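Friday, basement lab

Pendulum for measuring g, third go at it. Came in at 7 so the lift wouldn't be running. Teodora had already hung the new wire from the ceiling bracket, and we left the bob on it overnight to let the stretch settle.

Length from clamp to middle of bob measured twice, once by me and once by Tetteh. We differed by less than a millimetre, so I took the mean. The clamp is the old Paiva one, with the jaws filed flat. Tetteh thinks it still lets the pivot point creep. I couldn't see any creep with the loupe but have written it down.

Run A: 500 swings, small angle, light gate at the lowest point. Gate missed one near the start (clear gap in the log), so I corrected the count by hand.
Run B: stopped at 97. Someone let the fire door slam and the bob went into an ellipse. Not used.
Run C: 500 again, no missed swings. Period a touch longer than in A. Could be the wire warming up once the heating came on.

Still to put in: buoyancy of the air, the finite angle, and the mass of the wire. Carolina has a sheet for all three from the Jakov tower work and will send it over.
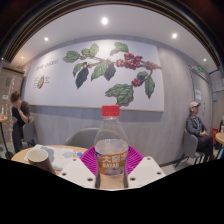 Dayao bottle, red cap, on the table.

Next time: thermometer taped beside the wire, top and bottom. Celeste wants one long run of up to 2000 swings to see whether the drift is real. Need to ask Benvinda for the key to the fire door first. Wire left hanging, bob off, gate unplugged.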